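The Deviation Record
Fiction
3 min read
26 shares | 2 comments

1. Purpose

The Review Office at Prustetti requires that a record be opened whenever the planning software declines an instruction it has previously accepted. The present record was opened at the Wundau site by Ilgın Ertürk, Senior Reviewer, at the request of Edem Nyarko, who was at the console. It concerns version 155 of the Gistex planner and its behavior on a synthetic tissue pad.

The reviewer had been in her post since August. She had inherited a desk, a locked cabinet and a template with nine headings, none of which was suited to what Mr. Nyarko wished to report.

2. Statement of the Operator

Mr. Nyarko stated that he had instructed the system to place the next stitch on the long incision. The planner had the entry point. It had the exit point. The confidence values for both were well above the limit. The planner did not proceed.

Asked what it had done instead, Mr. Nyarko said that it had opened the right gripper, held it above the pad and returned the status line WAITING FOR THREAD TO SETTLE. He had worked with the motion library for years and knew its status lines. That one was not among them.
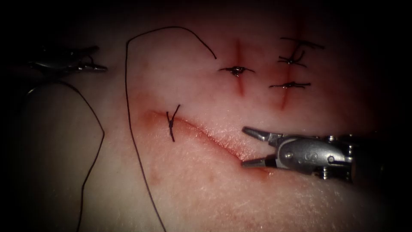 Right gripper open near the end of the long incision, with a loose strand looped across the upper left of the pad.

The reviewer asked whether the thread had been moving. Mr. Nyarko answered that it had not been moving to his eye. He was asked to confine himself to yes or no, and after some time he said no.

3. Examination of the Software

The source files were examined by Zineb Ait Brahim, who maintains the perception module. Her module traces each dark strand on the pad as a curve and passes the curve to the planner, along with an estimate of where it will lie a moment later. The estimate for the loose strand was correct. The planner had nonetheless asked for it again, and again, for around 26 minutes.

Ms. Ait Brahim could not find the status line in the current files. She found it in an archived branch named Yurt, in a comment left by Yasir Zaidi, who had written the first thread model and had retired before the reviewer was hired. The comment read: "A loose thread is a question. Give it time." The comment had never been compiled. The reviewer asked her to repeat this, and entered it in the record word for word.

A letter was sent to Mr. Zaidi. His reply was brief and courteous. He wrote that he remembered the comment, that it had been meant for his trainees, and that he would be grateful to know how the stitches were holding.

The reviewer had not thought to look. She requested the workspace view and kept it on her screen well past the end of the working day. The strand made a wide arch over the pad and came down between the two upright incisions. It passed beside the single stitch without touching it.
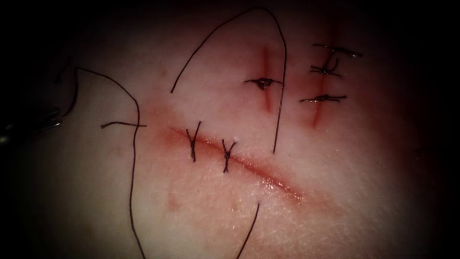
4. Finding

The planner was found to be operating within its limits. No fault was identified in perception, control or the motion library. The line of text could not be accounted for, and the template did not provide for a thing of that kind.

Mr. Nyarko recommended a restart. Ms. Ait Brahim recommended that the estimate be cached so that it could not be requested twice. The reviewer noted both recommendations and approved neither. Under "Corrective Action" she wrote that the operator should allow the system a reasonable period — and then, the form requiring a figure, she left the box blank and signed beneath it.

She wrote to Mr. Zaidi that evening. The stitches, she told him, looked very neat to her, though she was no judge of such work. Part of the long incision was still open. She would be at the console herself in the morning, and she would wait.

Related
The Calibration Clerk
A Letter from the Simulation Department
Minutes of the Night Scheduler
Notes on an Unused Return Value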